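Progress report to the Prekstead Food Fund
Project: Clillero outdoor roasting trials
Prepared by Boris Omerović, 16 Mar 2024

Work since January has covered the first two items in the grant plan: cook times for whole birds in the covered steel pit, and a written method that a household can follow. Both are on schedule. The third item, the printed booklet, has not been started.

We have roasted 40 chickens to date. Charcoal was weighed before each run, and meat temperature was taken at the thigh and the breast. The Medve pit held heat better than the Gulen pit in wind. Results in still air were close enough that we will publish one cook time for both. 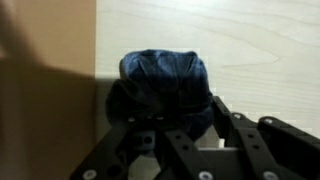 Skin color remains uneven. Birds placed breast down browned poorly on the back, and raising the rack did not correct it. We will test a vented lid next.

Brining was dropped from the method after the first set of runs. It added a day of preparation and the tasting panel scored the dry-salted birds slightly higher.
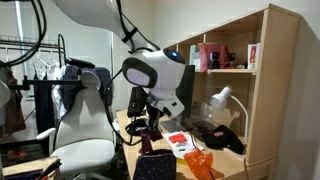
Spending to the report date is $593 of the $698 released. The main costs were charcoal and poultry. One probe failed and was replaced under warranty. The balance will cover the lid parts.

The draft method is out with two households for a trial cook. We request release of the next $300 so that turkey runs can begin once their notes are in.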